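Room Gallery: The Tralitz Guest Rooms

The Tralitz is a small guest house on Brunel Street, built in 1977 and run as rented rooms ever since. This page shows the standard room on the upper floor. Captions for the other rooms and shared areas follow, and their pictures will be added as each one is finished.

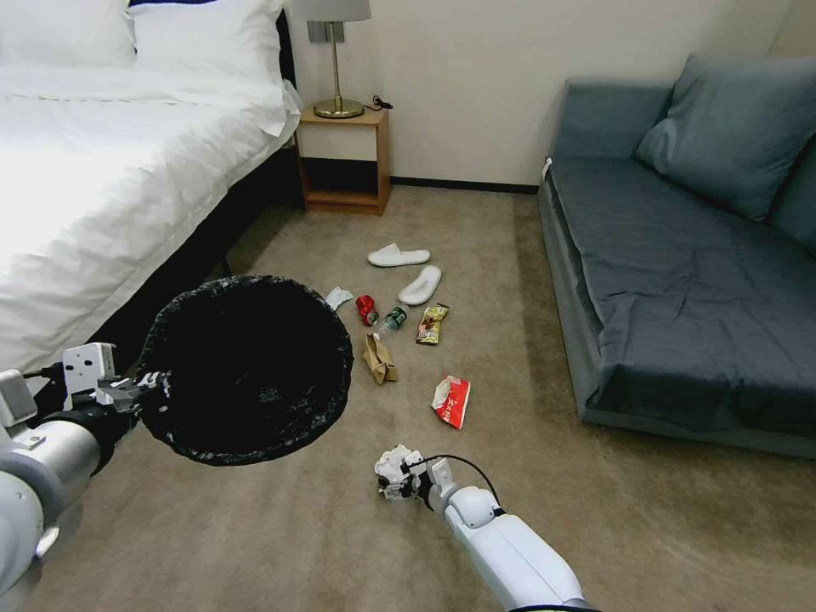 Standard Room, Upper Floor

Bed with white duvet and two white pillows, wood nightstand with a brass lamp, blue-gray sofa with cushions, beige-tan carpet. Slippers, a crumpled tissue and a crushed red can on the floor between the bed and the sofa.

The sofa faces into the room and is a good place to read or put on shoes. It does not fold out. Guests who need a second bed should ask for the Thepsuriya Room when they book.

The nightstand has an open shelf under the top, handy for a book or a phone. Spare blankets are kept in the hall closet and can be taken at any time.

How the Room Is Turned Over

Trash is picked up first, then anything a guest has left behind is bagged and labeled with the room name. Slippers, chargers and paperbacks are the usual finds. We hold them for 30 days at the front desk.

The bed is stripped next and the linens go down to the laundry on the ground floor. Duvet covers are washed after every stay. The mattress is checked and aired while the bathroom is cleaned.

Carpets are vacuumed last, starting at the far wall and working back to the door. Spots are treated by hand. The upper floor carpets are shampooed every February, when the house is quiet.

Captions for Pictures to Come

Thepsuriya Room. Two twin beds, a writing desk and a window over the back yard. This room was a storeroom until 2000. The closet is shallow, so large suitcases are best left under the window.

Kakport Room. The smallest room in the house, with one double bed and a wall-mounted reading light. It is on the ground floor next to the side entrance and has no stairs to manage.

Upstairs hall. The linen closet, the ironing board and the ice bucket are all here. Please return the iron when you are done so the next person can use it.

Breakfast room. Four tables and a long counter. Coffee is put out at 7 a.m. and cleared at 10 a.m. Toast, cereal and fruit are served every day, and eggs can be ordered the night before.

Side porch. Two chairs and a bench, with a rack for wet umbrellas. Smoking is allowed here and nowhere else on the property.

Notes for Guests

Check-in starts at 3 p.m. and checkout is at 11 a.m. If your room is not ready, bags can be left at the desk.

Each room gets fresh towels daily and a full cleaning between stays. Cleaning during a stay is done on request. Hang the card on the outside of the door before 9 a.m. and the room will be done by early afternoon.

Housekeeping will clear trash from the floor but will not move papers, open bags or anything left on the sofa. Clothing on the bed is folded and set to one side.

Cans and bottles can be left in the blue bin by the stairs. Regular trash goes in the can in the bathroom.

The lamps in the upper rooms take a small bulb that is not sold everywhere. If yours burns out, call the desk and we will bring a replacement.

Parking is behind the building. There are 2 spaces for each floor, and street parking on Brunel Street is free after 6 p.m.

Contact the front desk | Copyright The Tralitz, Brunel Street. All rights reserved. | Back to top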